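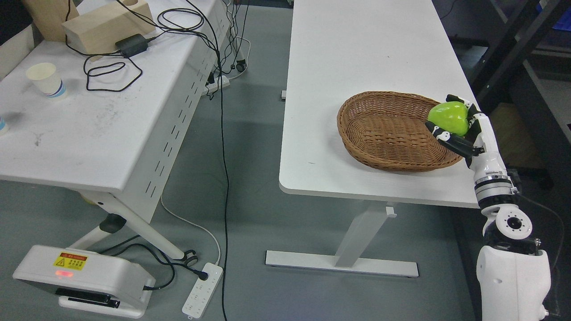 June

By Cathal Dolan

The basket had been bought for bread, but in all the years Mrs Yu had owned it there had never been a loaf in it. It had held wool, and then seed packets, and for one long winter the cat, who was the wrong shape for an oval and hung over both ends. Now it was to hold apples, and she had carried it across town on her knees on the number 19 bus, with the apples in a string bag between her feet.

"You could have put the apples in the basket," said her grandson, when he met her at the stop.

"And have them roll down the bus? I did that once with onions. A man from Flemeck had to lift his feet."

Owen took the string bag and let her keep the basket, because he had known her for 21 years and could tell which of the two she would give up. They went the slow way, past the Tralletti bakery, where she stopped to look at the window and say what was wrong with the buns, and past the bench at Nasent Corner, where she sat down for three minutes and told him about his grandfather. It was the story of the orchard wall, which he had heard before, though this time the dog was in it.

His grandfather had climbed that wall on a Monday evening to fetch her a green apple, the sour sort, as she had said at dinner that no shop had a proper one. He came back with his trousers torn and his pockets full, and they had sat on the kitchen step and eaten the lot with salt. She was ill until Wednesday. She had never told him that it was the apples, and he had gone on bringing them to her every summer, a few at a time, in his hat.

"So you don't even like them," said Owen.

"I like them very much. I like them one at a time."

The new flat smelled of paint and cardboard. He had only had the keys since the weekend, and there was a table, and a kettle, and a chair that he made her sit in while he stood against the wall with his tea. She looked the place over from where she was, the bare floor, the window with no curtain, the big plain tabletop with nothing on it to make a person feel at home, and she made the small noise in her throat that she made at buns.

"Put it there," she said. "No, nearer the front. You want to be able to reach it when you come in."

He put the basket where she said. She turned it a little, then turned it back again, and ran her thumb along the braid of the rim where the cat had chewed it - only she could have found the place - and then she felt about in the string bag for the greenest one she had.

"That's the first," she said, and held it out to him. "You put it in. It's your house."

He bit it instead. It was so sour that his eyes ran, and she laughed until she had to put down her tea, and then she went looking through the bag for another.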